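Bavness Handheld Capture System
Set-up Guide, Section 2: Planning Your Purchase and Your Space
Revised February 2023

Read this section before you place an order. It covers how to decide on the number of kits, what to put in the budget besides the kits, and how to check the rooms where operators will work. Unpacking and calibration are in Section 3.

2.1 What one kit includes

Each Bavness kit equips one operator. The carton contains:

- Two handheld grippers, left and right
- Two marker cubes
- One head camera with band
- One backpack with the recording unit
- Two batteries and one charger
- One spare set of finger pads

Drives for long-term storage, a workstation and task objects are not included. The kit does not include a robot arm. If you plan to run trained policies on an arm, budget for it separately and see Section 7 for supported models.

2.2 Deciding how many kits to order

1. Write down the tasks you want to record and the number of finished hours you need for each.
2. Use 62 percent as the planning figure for usable time. In a normal shift, the rest goes to resets, battery changes, breaks and rejected takes.
3. Divide the finished hours by the usable hours one operator can record before your deadline. Round up to a whole number. This is your operator count.
4. Order one kit per operator working at the same time. Two operators on separate shifts can share a kit if the head band is cleaned between them.
5. Add one spare kit for every six in service. Repairs are done at the Troncoso service center, and a kit sent there is out of use until it comes back.

NOTE: Do not plan on splitting a kit between two people. The left and right grippers are calibrated as a pair with their head camera.

2.3 Setting the budget

Enter each of the following as its own line.

1. Kits. A single kit lists at $2,408. Orders of five or more are quoted by your dealer.
2. Storage. Allow 74 GB for each operator per recording day at the default setting. Double the result if your policy calls for a backup copy.
3. Finger pads and marker covers. Pads are a wear item. Buy one extra set per kit for each quarter of use.
4. Batteries. Two are enough for a half day. Order two more per kit for full-day recording.
5. Operator pay and training. Include one paid day per person for practice takes, which are not kept.
6. Task objects and furniture. Customers often leave this line blank and add it later. The Kiditov pilot, a four-operator project, ended up spending almost $3,000 on it.
7. Shipping and duty, if you are outside the dealer's region.

CAUTION: Do not substitute third-party batteries to save money. Damage to the recording unit from an unapproved battery is not covered by the warranty.

2.4 Checking the rooms

Survey every room before you fix the order quantity. A room that cannot be used may change the number of kits that can run at once.

1. Measure the clear floor area. Allow 6 ft by 6 ft per operator for standing tasks and 8 ft by 8 ft for tasks at floor level.
2. Turn on all the lights and look at the floor and work surfaces from standing height, then from a crouch.
3. Hold a marker cube over the work area and confirm that the preview screen tracks it in both positions.
4. Walk the route between stations wearing the backpack. Check that it clears door frames, wall corners and furniture.
5. List anything that must be moved, covered or bought, and add the cost to line 6 of the budget.

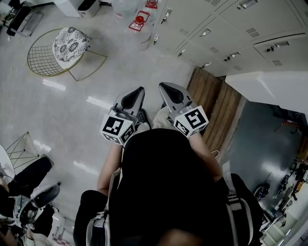 Floor finish has more effect on cost than room size does. Matte vinyl, carpet tile and unpolished concrete need no treatment. Glossy white tile throws back streaks from overhead lights, and when an operator leans forward with both grippers held low, the marker cubes are viewed directly against it. Since the cubes are white with black patterns, allow for matte mats over the working area or diffusers on the lights. Wudetti interlocking mats in mid-gray are stocked by most of our dealers. Look at what else stands on the floor too. Chairs with thin wire legs and large water jugs should be moved well outside the clear area before recording begins.

WARNING: The backpack extends behind the operator's body and is easy to forget when turning. Keep doorways and wall corners out of the clear area, or mark them with tape.

2.5 Before you send the order

1. Confirm the kit count from 2.2 against the number of usable rooms from 2.4. Use the smaller number for the first order.
2. Check head band sizes. The standard band fits most adults. Small bands are ordered separately at no charge.
3. Name one delivery contact and one technical contact on the form.
4. Ask for delivery at least two weeks before the first recording day. Orders for delivery in April should allow a third week.
5. Keep a copy of the room survey. Dealer support will ask for it if you report tracking problems.

Continue with Section 3, Unpacking and Charging.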